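Category: Teleop & Demonstration > Hand-held Grippers > Resolved

Ticket: Chopstick demos rejected at import, "grip lost" on nearly every episode

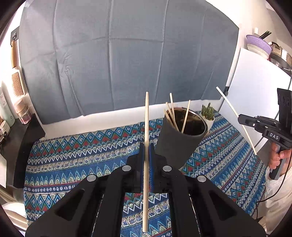 Opened by: Chun-yin Chuang
Date: November 7, 2021
Severity: I put "high," the form talked me down to "medium"
Setup: two hand-held grippers, Disach recorder, Jumon for training
Task: pick up a chopstick, hold it upright, put it in the cup

Problem

I recorded 333 episodes of the chopstick task. Jumon's import check threw out all but 12 of them. The reason given is the same every time: "grip lost during transport." I have watched a lot of the rejected ones and the chopstick does not go anywhere. It is held from the pickup until I let go of it over the cup. I may not have many skills but I can carry a chopstick eight inches.

The same setup passed fine in September, when we were doing sponges and bottle caps. I haven't touched the import settings.

What I already tried, so we can skip that part:

– Restarted the recorder.
– Restarted the recorder while looking at it sternly.
– Swapped the left and right grippers. Rejections follow neither hand.
– Recalibrated jaw width, fully open and fully closed, per the manual.
– Moved slower. Then much slower. One episode now has the pacing of a European film.

Log from a typical reject:

episode 0147: pickup OK
episode 0147: jaw width below hold threshold
episode 0147: state = CLOSED_EMPTY
episode 0147: grip lost during transport
episode 0147: REJECTED

Reply from Ivanyshyn support

Thanks for the detail. CLOSED_EMPTY means the recorder thinks the jaws are shut with nothing in them. Please send us the raw width trace for one rejected episode and one accepted one. Also, is the chopstick held by its thick end, its thin end or the middle?

Please don't delete the rejected episodes. The raw files are usually fine and only the labels are wrong.

Chun-yin Chuang

Traces attached. As for which end, it varies. I was told to vary the grasp so the robot would learn something general, so I varied it. Pointed end up, pointed end down, high, low, and a few I'd call experimental.

I went through the accepted ones again with your question in mind. They are all gripped near the thick end. I would like it noted that I was about to blame the tablecloth.

Reply from Ivanyshyn support

The tablecloth is a fair suspect in other tickets. Tracking likes a busy pattern though, and your position traces look clean, so leave it where it is.

The width trace tells most of the story. At pickup the jaws stop at a sensible value, a bit over the threshold. Then you squeeze. By the time you are halfway to the cup the pads have given way around the stick and the measured width is nearly the same as fully closed with nothing between the pads. The recorder only sees width. It has no idea what force you are using, so a hard squeeze on a thin object looks like empty jaws.

Two questions. Were the pads changed after the sponge sessions? And what is "min_object_width" set to in the Disach profile?

Chun-yin Chuang

Yes, the pads were changed. The old ones had gone shiny and we put on the blue ones. It didn't occur to me to mention it, in the same way you don't mention new socks to your doctor.

min_object_width is set to whatever it was set to when the profile was called "sponge." The profile is still called "sponge."

Reply from Ivanyshyn support

That would do it. Please try the following, in this order:

1. Copy the profile and give the copy a name with the word chopstick in it.
2. Mount the pads you intend to record with and run calibration again. At the "close fully" step, close the jaws until the pads touch and stop there. Don't squeeze.
3. Set min_object_width to 2 mm.
4. Turn on "hold state until release." The episode will then stay in HELD until the jaws open past the release width.
5. Record a short batch with mixed grasps and import only that batch.

Step 2 is the one people get wrong. If you crush the pads during calibration, zero ends up somewhere inside the pads and thin objects come out strange for the rest of the day.

Chun-yin Chuang

I crushed the pads during calibration. I crushed them with enthusiasm. The manual says "close fully" and I am a person who follows instructions.

Redid everything as listed. Short batch recorded, every grasp style included, the experimental ones too. All accepted except one, and in that one I did drop the chopstick. It hit the rim of the cup and left the table. The check caught it and I have some respect for the check now.

Can I save the old episodes or am I doing them all again? My wrist is asking.

Reply from Ivanyshyn support

No need to redo them. Use "relabel from raw" in the recorder menu, pick the new profile and enter the zero offset from your new calibration by hand. It will recompute the grip states without touching the motion. Spot-check the thin-end grasps afterwards, they are the closest to the limit.

Chun-yin Chuang

Relabeled. Jumon took nearly the whole set. The leftovers are real fumbles, and I've moved them to a folder called "character building." Training is running on the Fliddale arm's config tonight.

One request for the manual: please change "close fully" to "close until the pads touch." You can close this ticket. Gently.

Status: Resolved
Cause: calibration with compressed pads, wrong width threshold for thin objects
Manual change: submitted

860 views · 12 people found this helpful · 2 shares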